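News > Events > Open Day

Nuvine Opens Robotics Hall to Visitors

Nuvine welcomed 186 visitors to its open day on Sun 15 December. The main demonstration, prepared with the Drovura project, was flower handling by a pair of robot arms.
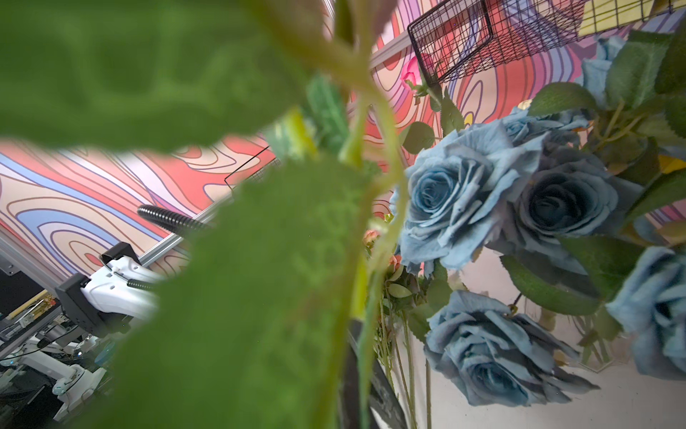

Soft stems, hard problem

Artificial flowers were used throughout. Leaves often block the view of a wrist camera, and guests were invited to follow the camera feeds during each 20-minute session.
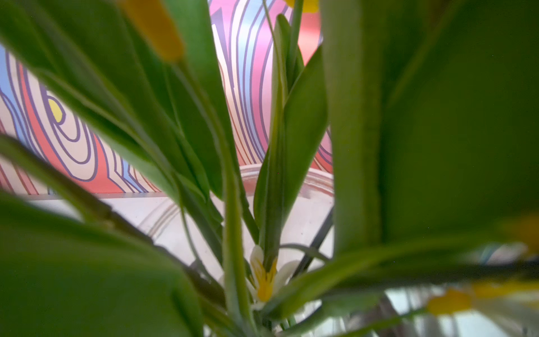
Wrist camera view among the leaves, with a white and yellow flower near the bottom center.

Bethel Adugna, who leads the project, told guests that a thin stem remains difficult to grasp - particularly when it stands close to a glass vase.
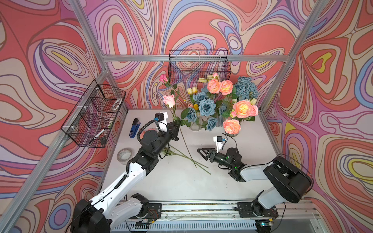

The left arm holds the stem of a pink rose; the right gripper is open.

Questions from the floor dealt mainly with training time and with the handling of several stems at once. Ms. Adugna said that the team had recorded 35 hours of practice for this task.
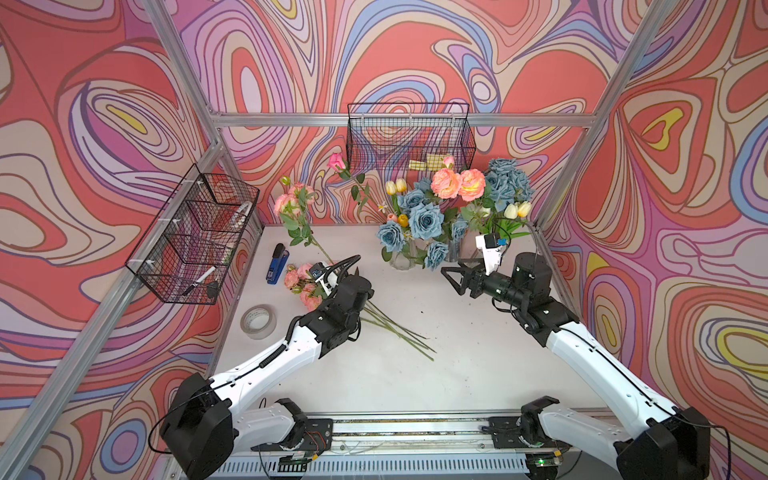
Nuvine will hold a second open day in March at its Brakia site. Places are limited to 16 per session, and registration is required. School groups should contact the visits office in advance.

Related items
Drovura project enters second year
Daly workshop reopens after refit
Visiting the Brakia site

Contact | Copyright Nuvine | Back to top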